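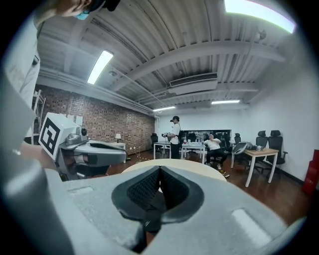 *Hand-held grippers at work, one with its marker cube and camera on top.*

The rulebook at Juteck began as a single sheet of paper taped to a door. It said PLEASE CHARGE THE GRIPPERS. By April it ran to 25 pages and had a section on sleeves.

Smaranda Olteanu wrote most of it, and she would like it known that she didn't set out to. She was hired to run sessions in which people pick things up, put them down and fold them, all with a gripper in each hand, so that a robot might one day learn to do the same. It sounded like a job with very little paperwork. Then two people on the same shift folded the same towel, one in halves and one in thirds, and both files were labeled "towel folded."

"The robot doesn't know which of you is right," she told them. Neither did she. Page two of the rulebook now settles the matter (halves), and there are people in the building who still fold in thirds at home, out of spite.

Good practice in this trade is mostly a list of old arguments. Start and finish with the grippers open. Keep the marker cubes where a camera can see them. If you drop something, pick it up and keep going, and mark the take as a drop. That last rule took 11 drafts. Poppy Rudd, who checks recordings at Namwood, wanted every fumble thrown out. Olteanu wanted them kept, on the grounds that a machine raised on flawless people is going to have a very bad first day.

They compromised, in the sense that Rudd lost.

Cloth is where the rules get long. A box has the decency to stay the same shape while you write about it. A bag slumps, swallows its own handles and hangs off the edge of whatever you put it on, and you have to say which of those counts as a starting position.
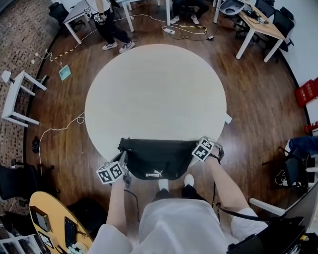

The current wording is "at rest on the table, any part may overhang, logo optional." Bogdan Nistor would like the word "overhang" defined in inches. His sister Oana, who has the desk next to his, would like him to take a walk.

The bigger trouble is that every shop has its own book. Lumovham counts a task as finished when the object stops moving. Lungu counts it when the operator lets go. With a cup you'd never spot the difference. With a bag you can let go and then watch it slide for a good long while, reconsidering its options. Olteanu once spent a Sunday relabeling 900 recordings so that the two ideas of "done" could live in one folder. She doesn't bring it up more than once a week.

Solène Delorme has been trying to get the four outfits to sign on to one shared standard, and she has it down to 6 pages by the simple method of leaving out everything they disagree on. What's left is sensible stuff. Tell people what is being recorded. Let them stop when their wrists hurt. Write down who checked the take and what they changed. Never fix a label without keeping the old one.

The towel question has been moved to an appendix. Rudd has asked for a second appendix, on fitted sheets, and Delorme has stopped answering that email.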